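Do mesh wash bags do anything, or are we all being had?
Reading time: 4 minutes
Last updated: 30th November

plernham_dave
My sister swears by these zip-up net bags for putting jumpers and smalls through the machine. I've seen them at four quid and I've seen them at 20, and as far as I can tell it's a bit of netting with a zip in it. Is there any proof they stop bobbling? I've been washing wool inside out on a cool cycle for years and my jumpers look like jumpers.

Marites Buenaventura
They stop straps wrapping round everything else. That's the use. I wouldn't expect them to do much for bobbling, which comes from rubbing, and the stuff inside the bag still rubs against itself.

kpangilinan
Disagree. I had two of the same grey cardigan, bought in June. One always went in a bag, the other didn't. The bagged one is clearly better at the elbows.

plernham_dave
Did you wear them the same amount?

kpangilinan
More or less.

plernham_dave
So no, then. And who buys two of the same cardigan and keeps a note of which is which?

kpangilinan
One has a different button. It isn't difficult.

Cherry Mae Saludo
I worked in the laundry at a care home in Tonden and we used net bags for socks, purely so they went back to the right resident. We never thought of them as protecting anything. If you overfill one the middle comes out barely rinsed. You'd open it up and find powder sitting in the folds. I'd trust one for tights and bras and leave it there.
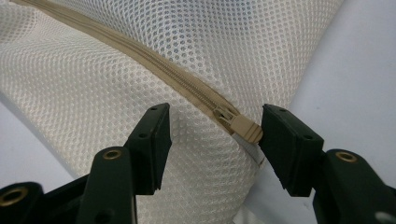
My own objection is to the prices. The shop in Horgan has a "delicates system" now, which is a set of 5 bags in a box with a leaflet, and the leaflet says the fabric is "engineered for flow". Well, it has holes in it. So does mine, small round ones all over, and the zip tape is beige with a slider to match, so somebody thought about how it looked. I'd be amazed if the dear ones washed any differently. What I would look at is the zip, because if that works open halfway through a spin you've got a loose bra and a flapping bag, and you're worse off than when you started.

Divina Navarro
Agree on the zip. Mine came undone twice in one week and I now put a hair bobble through the hole in the puller. Some have a little elastic cover you tuck the puller under. Get one of those if you can.

hobnob_again
Sorry but an underwire went through my drum and the repair was over 50 quid. The chap showed me the wire. I use a bag for every bra now and I don't care what the leaflet says.

Marites Buenaventura
Would net stop a wire, though? If it can get through the bra I'd think it could get through the bag.

hobnob_again
It'd have to find its way through both. I'll take those odds.

plernham_dave
OK, I'll give you underwires. I still don't buy it for wool.

Aileen Dimaculangan
For wool I'd say it depends on your machine. Ours has a proper hand wash programme that hardly turns the drum and a bag makes no odds. My mum's old one in Kemmont throws things about whatever you set it to, and hers do come out less stretched from a bag. Fold the jumper flat and use a bag it only just fits. A big bag with one jumper in it ends up as a knot.

kpangilinan
Thank you. That's what I've been saying.

plernham_dave
You said elbows.

kpangilinan
Elbows are part of the jumper.

Cherry Mae Saludo
Has anyone tried an old pillowcase with the end tied? We did that when we ran out. Water takes longer to get through and it holds a lot of it after the spin, but for a pair of tights it was fine.

Divina Navarro
I used to. The knot is murder to undo once it's been through. Buttoned ones are better if you have any left.

plernham_dave
I have two pillowcases and a drawer full of hair bobbles that aren't mine. I'll try one jumper in and one out and come back when there's something to report. Not holding my breath.

Recent threads
Vinegar instead of softener: does the smell go?
Tumble dryer taking two cycles to dry towels
Grey marks on white shirts after a boil wash
Airer by the radiator and damp in the back bedroom
Is colour catcher paper worth the money?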